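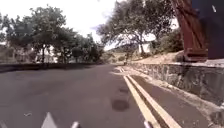
The road as it bends right, with its two yellow lines.

Hello, and thanks for clicking on the page that hardly anyone clicks on! We're Irside, a very small game studio, and we make slow, talky adventure games for people who like poking about in drawers and reading other people's letters. There are 3 of us most of the time, and a few more when a deadline is close and we start ringing round our friends.

I'm the one who writes the words. I used to write manuals for boilers, which taught me a lot about short sentences and very little about dialogue, and my first go at a game script had a lighthouse keeper explaining himself for eleven screens. Seraina Bühler, who does all our programming, cut it to two lines and we've worked together ever since.

Our first proper release was Prosedia, a point-and-click mystery set in a school for court interpreters. You play a student who starts to notice that one of the teachers keeps translating things wrongly on purpose. It has 576 puzzles if you count every single locked cupboard (Seraina does, I don't) and it takes most people a couple of long evenings. We're still fixing bits of it. The library key bug is gone, I promise, and if your save is from before the November patch you can load it safely now.

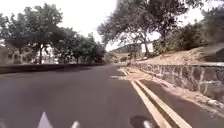

The same road, trees and a hillside in the distance.

The new one is called Drellness and it's a bigger thing altogether. It's a ghost story, sort of, about a ferry company that has run out of passengers, and you spend it going through the accounts trying to work out who was on the last crossing. We've put in proper voice acting this time! Every part has been recorded, apart from the harbour master, whose lines I keep rewriting (sorry, harbour master). You can finish the story 2 ways, and neither one is the "bad" ending, whatever the early testers told me.

We do our own sound, our own translations into German and Spanish, and our own support email, so if you write in at midnight with a crash report it's one of us reading it over breakfast. Please send the log file. It lives in the same folder as your saves and it's called drell_log, and it saves us so much back and forth. 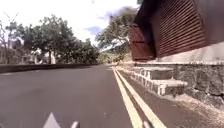
The road bending left,
with a stone wall and steps on the right

People ask how we pay for all this. Prosedia sales cover the rent, and the rest came from a loan that we've now got 60 per cent of the way through paying back. We don't have a publisher and we aren't looking for one at the moment, though we do like a chat. There won't be any season passes or coins or daily rewards in our games, you buy the thing and then you've got the thing.

We also run a little forum, mostly hints and arguments about whether the caretaker in Prosedia did it.
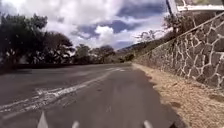 Simanjuntak wrote on there last week that the hint system gives far too much away on the second press, and would we please let people turn it down before Drellness comes out. Fair point, and it's going in! There'll be a slider in the options menu, with the gentlest setting just telling you which room to look in.

If you've got something like that to tell us, the forum is the best place, or use the contact form if it's about an order. Press copies of Drellness go out in the same order we get the requests, so do ask early.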